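Keeping the damp out of Burholm's listening rooms

Ruwan Sarkar has spent most of his working life measuring floors. He trained as a building surveyor, moved into moisture diagnosis, and now advises owners of older public buildings from a two-room office in Fustwood. His most recent commission was the former grain exchange at Burholm, which is being converted into a sound archive with a reading room and two listening rooms on the ground floor. We spoke in June, after the final set of readings had been taken.

The exchange has a solid ground floor laid directly on compacted fill. There is no membrane under it. Sarkar says this is normal for the period and should not be treated as a defect.

"A slab like that is in balance with the ground," he said. "Moisture comes up, it evaporates into the room, the room is draughty, and the air carries it off. It works for a century. Then you seal the windows, put in a heating system and lay an impermeable finish, and the moisture goes sideways into the walls."

The first survey of the building, carried out before his appointment, had used a handheld resistance meter. It recorded high values along the whole of the north wall and recommended chemical injection. Sarkar did not accept the conclusion.

"A resistance meter is calibrated for timber. On masonry it gives you a relative figure. If there are salts in the plaster it will read high whether the wall is wet or dry, and in a building that held grain, fertiliser and at one time coal, there are always salts."

His own method was slower. Samples were drilled from the wall at fixed heights and weighed, oven-dried and weighed again. Relative humidity in the slab was measured with sleeved probes left in place until the readings had settled. Pieter Pretorius, the project's structural engineer, agreed the drilling positions so that none fell near the bearing ends of the beams. The sampling grid had 128 points, of which 16 were in the slab and the remainder in the walls.

"People want an answer by lunchtime," Sarkar said. "A probe in a fresh hole will give you a number by lunchtime. It is a number for the hole."

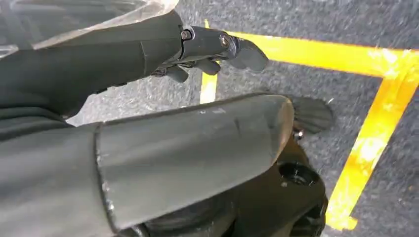 The results showed that the wall was damp only in its lowest courses, and that the moisture fell away quickly with height. The slab was wetter at its perimeter than at its centre. Sarkar traced the difference to the yard outside, where successive layers of tarmac had raised the surface above the internal floor level.

The remedy was mostly external. The yard was lowered along the north side and a shallow gravel drain was put in, falling to an existing gully. Inside, cement render was taken off to dado height and replaced with lime plaster. The chemical injection was dropped from the contract.

Milagros Marulanda, the archive's collections manager, had a separate concern. Magnetic tape is stored upstairs, but reels are brought down for listening and may stay in the rooms for several hours. She had asked for stable humidity at floor level as well as at desk height, as trolleys are often left loaded overnight.

"She was right to ask," Sarkar said. "Most specifications give one figure for a room. A room does not have one figure. Close to an uninsulated slab in winter the air can be several degrees cooler than it is at your elbow, and the relative humidity goes up accordingly."

The floor finish took longer to settle than the drainage. The architects, Multthorpe, had drawn a resin coating. Sarkar objected that it would trap moisture and eventually blister. A ventilated raised floor was considered and rejected on grounds of headroom and noise. The final choice was a vapour-open build-up with a breathable finish, and its joints are left unsealed at the skirting.

I asked whether it would mark. "Yes, it will mark. If you want a floor that never marks you will need another building."

The cost of the survey was £2,000 more than the one it replaced. Thulani Potgieter, who administers the contract for the owners, told me the difference was queried at the time and had since been recovered from the omitted injection work.

Monitoring continues. Four of the slab probes have been left in place under removable caps, and the readings go to Marulanda's office each month. Sarkar expects the perimeter of the slab to dry slowly and would not give a date.

"The old rule is a month for every inch of wall. I have never seen a wall that had read it. Leave the heating low, keep the drain clear and look at the trend."

His next job is a chapel at Sibiya, where the owners have already bought the carpet.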